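Filed under: Kitchen & Table » Table Linens » Everyday Care

Print this page | E-mail to a friend

Getting More Years Out of Woven Placemats
Posted 31/08/2021

I have a soft spot for woven placemats, the kind with a bit of grid to the weave that you can wipe down after supper and forget about until breakfast. We bought our first set at the Kasau housewares sale one May, and most of them are still going strong (the one that isn't had a run-in with a hot skillet, and I'll take the blame for that!).

The best habit I know is to shake them out over the sink before you wipe. Crumbs love to settle down in the weave, and if you go straight in with a wet cloth you only push them deeper. After that, a drop of dish soap in warm water, a soft brush worked along the stripes and then across them, and a good rinse.

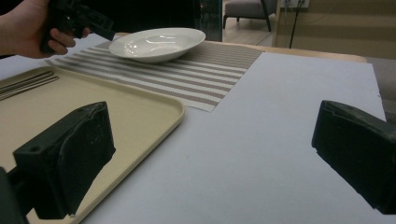
Drying is where most people go wrong, bless them, and I did too for years. Lay the mats flat on a towel, never folded over a rack, or you'll get a crease down the middle that stays until Christmas. On the table I like a mat with stripes in taupe-brown and off-white, because those colors are so forgiving of a splash of tea or soy sauce, and a beige plastic tray looks right at home beside it. Keep your metal chopsticks on the tray, too, and you'll have fewer drips to scrub out of the weave later on.

If a mat has started to curl at the corners, put it under a stack of heavy cookbooks overnight. For a stubborn stain, try a paste of baking soda and water, leave it for 13 minutes or so while you do the dishes, and wipe it away with a damp cloth. Store them flat in a drawer, with the biggest ones at the bottom.

354 shares | 74 comments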